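4.2 What people said about artificial plants

We had expected the artificial plants to be the dull part of the survey, and they became our favourite.
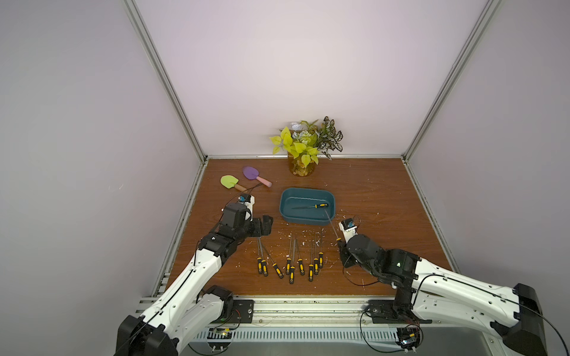 Of the 1,682 people who returned the January questionnaire, 802 had at least one artificial plant in the room where they spent most of their day. That is a far larger share than we had guessed when we planned the study at Mudwood, and it gave us a wonderful amount of free text to read! People wrote at length. They told us where they had bought their plants, how often they dusted them (seldom, in most cases) and which visitors had been fooled.

The container mattered a great deal. Answers about plants in plain plastic pots were short and rather flat, while answers about glass vases ran on for lines, with much more about light and colour. Several people said they liked to see something around the stems, and coloured water came up again and again. Figure 2 shows an artificial arrangement in a clear glass vase, with amber-tinted water and pebbles or beads. One person from the Betancur group wrote that the glass "does half the work", and we think this fits the wider pattern very well.

Frida Steinarsdóttir coded all of the free text, and Elaine Fontes coded a second set of 70 answers without seeing the first results. They disagreed on only a few, mostly where a joke could be read as a complaint. We kept the jokes in.

Age made less difference than we had thought it would. The Danance group was the oldest of the four and also the fondest of silk flowers, but once we allowed for room size the gap almost closed. The Ziveo group was small, with 36 replies, so we say little about it here and return to it in Section 5, where we look at rooms that had both real and artificial plants.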